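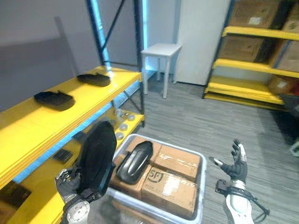
A follower asked under my last post whether a mentalist needs a contract for a 20-minute spot at a company dinner. Yes. I sign one for every show, paid or not. A few notes on what goes in mine.

---

First, the running time. Mine says 24 minutes, start to finish, with no gap for speeches in the middle. I had a show at the Beaulieu last September where the awards got dropped in after my second routine. By the time I came back, the prediction envelope had been on stage so long that people had forgotten it.

---

Second, sound. One headset mic and one handheld for guests. A mentalism act is mostly talking. If table 26 can't hear the guest say her word, the ending means nothing to table 26.

---

Deposit is half, due on signing. The rest is due before I go on. I used to invoice after the event and once waited 78 days. I don't do that now.

---

I also put in a line about filming. Guests can film what they like. The client can post up to 2 minutes of the act. Anything longer, they ask me first — I've never said no, but I want to see the cut.

---

Someone else wanted to know about agencies. I get some of my dates through Brasavetti and their form covers most of this already. I still send my own page for sound and staging, and they attach it.

---

Cancellation: inside a month, I keep the deposit. If they move the date and I'm free, it carries over once.

---

Names matter too. The act is billed as Zenus on everything printed. One program had me down as a hypnotist, and two people at the front table asked to be moved before I started. The billing line is now in bold.

---

I'll type up a blank copy of the page over the weekend. Reply if you want it and I'll send it over.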